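Flemness recasting the lead for season 3, is anyone buying the official reason?

plotholepatrol
5 Oct 2019
So the statement went up last night. Zdenka Nikolaidis is leaving Flemness "to pursue other creative opportunities," and Tranow Pictures thanks her for two wonderful seasons. She has no other projects listed anywhere. Her co-stars have said nothing. I've read enough of these to know what a lawyer's paragraph looks like, and that was four of them stacked up.

marrow_and_salt
People do leave jobs. She said in the Chevalier interview last spring that the shoot wore her out and she missed her family. I don't see why that can't be the whole story.

plotholepatrol
Because in the same interview she said she'd signed for season 3 and had already read the first scripts. You don't read scripts for a show you're quitting.

dunkirk_dave
You do if you hate the scripts.

plotholepatrol
OK, fair.

tessellate88
The petition to bring her back is at 1,673 signatures, for what it's worth. I'm guessing that's nothing, but I signed it anyway.

dunkirk_dave
It's worth nothing. Plotetti had a petition too, and they still wrote out the brother and gave his lines to the dog walker.

marrow_and_salt
Plotetti was a sitcom with 20 people watching. Flemness is the biggest thing Tranow has. They wouldn't drop the lead unless she wanted out — there's too much money in it.

quietcarriage
I'd be careful with "too much money." The studio owns the books, the name and the sets. It doesn't own her. If she asked for a raise that they thought was silly, I can see somebody upstairs deciding the audience would follow the title. I'm not saying that's what happened. I don't know, and neither does anyone here.
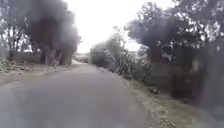 Has the new actress been announced yet?

Tranow says the casting news will come later in October, and the statement doesn't give a name.

tessellate88
There's a fan account saying it's already cast and they've shot 7 days with her.

quietcarriage
Same account that said season 2 would end with a wedding. I'll wait.

plotholepatrol
What bugs me is the timing. Late on a Friday, no quote from her, no post on her own page. If it was friendly, you'd get the hug photo and the long goodbye caption. We got neither.

marrow_and_salt
Or she's a private person. She has posted maybe twice since the show started. You're treating an empty page like evidence.

plotholepatrol
I'm treating it like a reason to doubt a press release. I never said I knew what happened.

dunkirk_dave
You kind of did, in the title.

plotholepatrol
The title is a question.

hollis_b
I'd be 100 percent fine with a recast if the writing holds up, but the back half of season 2 was a mess, so I have my doubts about that as well. Did anyone understand the ferry episode?

tessellate88
I watched it twice and no. My sister says the captain was lying about the letter, but then who mailed it?

quietcarriage
There's a separate thread for the ferry episode, please take it over there.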